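The Can Shift

At Vitach, teaching a robot to stock a shelf means doing it yourself a few thousand times

By Eskil Magnusson

The first thing Leen Karaki does in the morning is take every can out of the rack. She did the same thing at the end of the previous afternoon, and she will do it again before lunch, many times.

Karaki is an operator at Vitach, a company that trains robot arms to do stockroom work. Her job is to show two of those arms how a drinks rack gets filled. She sits at a bench with a pair of lightweight handles, one for each hand. When she moves a handle, the arm on that side moves with it. When she squeezes, its gripper closes. Everything the arms do, and everything their wrist cameras see while they do it, is saved.

One pass through the task is called a demonstration. In March the can task stood at 3610 of them.

"People think I'm driving it," she says. "I'm more like the answer key. It's going to look at what I did and try to come up with the same thing."

The method is a simple one to describe. A person performs a task through the robot by remote control. The recordings go to a computer, which looks for the link between what the cameras saw and what the hands did next. After enough recordings, the robot is given the same task with nobody on the handles. At Vitach the first tryout comes at 200 demonstrations, and it usually goes badly. The second comes at 800.

Cans were picked because they are dull. They are all close to the same size, and stores go through a lot of them. The rack is a gravity-feed type, with sloped lanes that let each can roll down to the front when the one ahead of it is taken. A person filling one hardly looks at it. You set the can on its side at the back, let go, and it rolls.

For a robot, letting go is the hard part.

"If one finger opens a hair before the other, the can turns," says Imad Sabbagh, who runs the training group. "Now it's crooked in the lane and everything behind it is stuck. A kid would poke it with a finger. We had to record the poke."

They recorded a lot of pokes. Early on, operators were told to start over whenever a can went in crooked, so the recordings showed only clean work. The robot that learned from them was good until its first mistake and then had no idea what to do. It would go on placing cans behind the jam until they fell off the back. Sabbagh changed the rule. Operators now leave their errors in and fix them on the record, the way they would in a store. 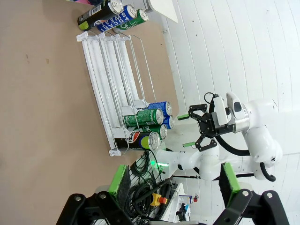 The can task seen from one arm's wrist camera, with the second arm at right. Five cans are in the rack and three more lie beyond its upper end.

The view from the wrist is one that Karaki had to learn to work with. The bench has a monitor for each arm, and the picture swings whenever the hand turns. On her first day she felt sick by 10 a.m. Now she watches the real arms for big moves and checks the monitors only when the fingers are close to a can.

Operators work in blocks of 40 minutes and then switch off. The handles weigh little, but holding your arms out in front of you gets old. Hala Mansour, who came to Vitach from a job packing orders at Najjar, a grocery supplier, keeps a folded towel under each elbow. She is the fastest of the group, and her recordings were a problem for a while.

"I was throwing them in, pretty much," Mansour says. "It worked for me. The robot would copy the speed and miss."

She slowed down. Karaki had the opposite habit, a short pause above each can before she closed the fingers. The robot picked that up too, and stretched it. In one trial it hung over a can for 7 seconds before going down. Sabbagh's group now trims long pauses from the recordings, and asks operators to decide where they are going before they start to move.

Not all of the teaching is done from the bench. For a new rack, an operator will sometimes take hold of the arm itself and walk it through the motion by hand, with the motors set to give way. It is slower, but you can feel the gripper touch the rack, and you can't through the handles. Nadine Sabbagh, an engineer in the group and Imad's cousin, prefers it for the first day on anything unfamiliar.

"You find out where it catches," she says. "Then you go sit down and do it the normal way."

Vitach's first customer for the can task is Breleo, a chain of small convenience stores that wants the racks filled overnight. The trial site is its Fallska store, where the stockroom is narrow and the light is poor. Nadine Sabbagh has been there twice to measure. The next set of demonstrations will be done with the overhead lamps turned down and the rack set at different angles.

Karaki expects to be on cans through the summer. After that there is talk of milk cartons, which don't roll.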